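Qaisi Chores
a README, more or less

Hi! This is the notes file for Qaisi, a pile of recordings of a two-handed robot trying to do the kind of stuff you and I do around the house without thinking. I put it together with Isauro Quintero, who did most of the hard wiring, and I did most of the typing. If something reads like it was written at 2 in the morning, it probably was.

What's in it

There are 897 recordings in the main folder, spread over 19 chores. Picking things up off a floor, moving a chair out of the way, wiping a counter, carrying a box from one side of a room to the other, that sort of thing. Every recording has video from the wrist cameras, the joint positions for both arms, and a one-line label in plain English that one of us typed by hand. The labels are a bit uneven (mine are long, Isauro's are grumpy and short) and I decided to leave them that way, because real people don't give instructions in a neat format either.

Another 227 recordings sit in a folder called rough. They're the ones where something went wrong: a dropped box, a missed grab, an arm that stopped halfway and had to be reset. Please don't skip them! I learned more from that folder than from all the clean ones put together, and I wish more people shared theirs.

So can it do chores yet?

Everybody asks me this, usually my relatives, usually in December when we're all standing around a sink full of dishes. My answer is "some of them, slowly, if you set things up right." Give the robot a box on a clear table and it'll pick the box up nearly every time. Put the same box next to a window, close to some furniture, with the sun coming in, and you'll be making yourself a coffee while it thinks about it.

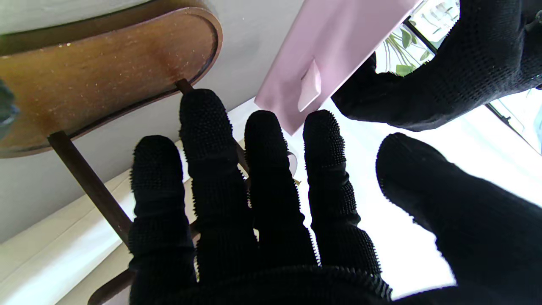 Two hands are harder than one, too, and by a lot more than double. One hand has to hold on while the other one shifts its grip, and neither of them really knows how hard the other is squeezing. You do this every time you open a cereal box. We spent most of a month on it and I'd call the result okay. Box chores are the biggest group in the set for exactly that reason, and I'd love for somebody to beat our numbers on them.

Gloves matter way more than I expected. We started out with bare fingers and flat-sided boxes just slid right out. Then Isauro brought in a bag of knit gloves with little grippy dots on them, and the next afternoon went so much better that I felt silly about the two weeks I'd spent fiddling with the grip settings. The downside is that gloves bunch up and turn on the fingers, so check them between runs. We forgot a few times, and those recordings have "glove" in the notes column.

Things that will annoy you

Light. We recorded in regular rooms with regular windows, and the wrist cameras don't cope well with a bright one. Parts of some videos are blown out to plain white. I left them in, and if your model falls apart every time the sun comes out, well, now you know before your customers do.

Hands in the way. With a camera on the wrist you often get a great big view of fingers and only a sliver of the thing being handled. Use both wrist videos together if you can. Training on one side alone gave us pretty bad results on anything wider than a shoebox.

Timing. The left and right videos can drift apart by a few video frames on the longer recordings. There's a script called lineup in the tools folder that fixes most of it. Run it first, and read what it prints, because it'll tell you which files it gave up on.

What it's good for

Training and testing on slow, close-up handling of everyday things. I wouldn't use it for anything to do with walking, stairs, pets or small kids, and please don't use it to claim your robot is safe around people. We never tested for that. There's no shop-floor work in here either. Wayne Chan is collecting some of that for a sister set called Distari, and he's much more organized than I am, so expect better file names.

Using it

Take it, change it, share it, just say where it came from. If you find a wrong label, send me the file name and what you think it should say, and I'll fix it in the next update. The next update will also have more towels. Towels are awful.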